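Wrist camera policy does well on one table and badly on the other. Is this a real result?

Posted by Mercy Rotich in Research methods

I'm writing up a small grasping study and I'm not sure how to report one part of it. The policy was trained from demonstrations and uses only the wrist camera. I collected 151 demonstrations of picking a drinks container off a table, all on the same white tabletop. For testing I ran 40 trials on that table and 40 on a second one with a wood-grain top, same containers, same arm, same gripper.

On the white table it is fine. On the other it often closes short of the container. My supervisor wants a sentence saying the method "does not generalise to new surfaces". I think that is too strong, but I can't say why. Has anyone had to write up something like this?

Tags: grasping, evaluation, wrist camera

Oldřich Polák

You changed the table, but did you change anything else? Height, lamp, distance from the base? In our lab the second table was 2 cm lower and that explained most of the failures. Measure it before you write anything.

Natália Čierny

I agree with Oldřich about the height, but there is also the question of what your sentence claims. You have two surfaces. From two surfaces you can say the success rate was lower on the second one. You can't say anything about new surfaces in general, and a reviewer will pick that up.

What I would do:

Write down the start pose of the container for every trial and use the same poses on both tables. If the poses were drawn separately for each table, your comparison is mixed up with position.

Split the failures by type. Closing short, knocking the container over and never approaching are different problems, and a single percentage hides that.

Put a white sheet over the second table and run the trials again. If the rate recovers, it is the look of the surface. If it doesn't, look at geometry and lighting. This took us one afternoon on the Tirkska arm and saved a whole paragraph of guessing.

Also look at shadows. On a plain white top they are easy to see, and a policy can come to use them as a distance cue without anyone intending it. On wood grain they are much weaker. I can't prove that is your problem, but it fits with closing short. Our own data has the same kind of view, with the fingers open at the bottom corners and soft shadows beside a red can and a dark bottle: 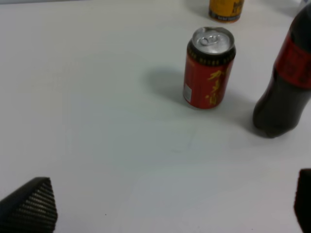 Filed under: Evaluation and reporting

When we trained again with the shadows softened in half of our 103 recordings, the gap between tables got smaller but did not close. We reported both numbers and left it there. For your paper I would write something like "success was lower on a second surface with a different texture; we did not separate texture from lighting". It is dull but it is what you measured.

Ekkachai Noiphan

Just add more demos on the second table. Works for us.

Mercy Rotich

Thanks all. The second table is the same height, I checked this morning, but the lamp is on the other side. I'll do the sheet test with the lamp moved and without, and use Natália's wording for now. Ekkachai, I can't add demos there because it is the test table.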